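Last updated: Wednesday, 9:40 p.m.
Print | E-mail

Vega Soler @vegasoler
So, Vilell against Cantero tonight. Vilell needed only a draw to finish second in the group, and second place is the easier side of the bracket. I was nervous all day.

The coach did not rest anybody. Arroyo started, Sepúlveda started, and the press was high from the first minute. I was expecting 20 minutes of slow passing -- I was wrong.
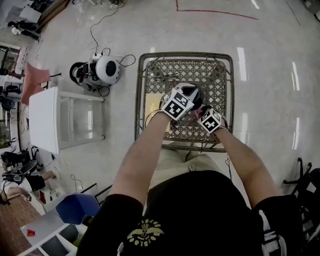

Rodrigo Cordero replied that winning the group only means Useck in the quarterfinal, and Useck has not lost in 12 games. He would take second place and say thank you.

I understand him. But I remember the September match when we played for the draw and lost it in the last 3 minutes. I don't want to see that again.

Goal was Sepúlveda, with the head, from a corner. About 500 of us traveled and I think all of us have no voice now.

1-0, final. We are first. Cantero goes second and gets the easier road, and good luck to them.

Bus is leaving now. Quarterfinal tickets I will look for in the morning.

Recent
Useck names same squad for quarterfinal
Horrocks out with ankle injury
Gestum Cup: the bracket so far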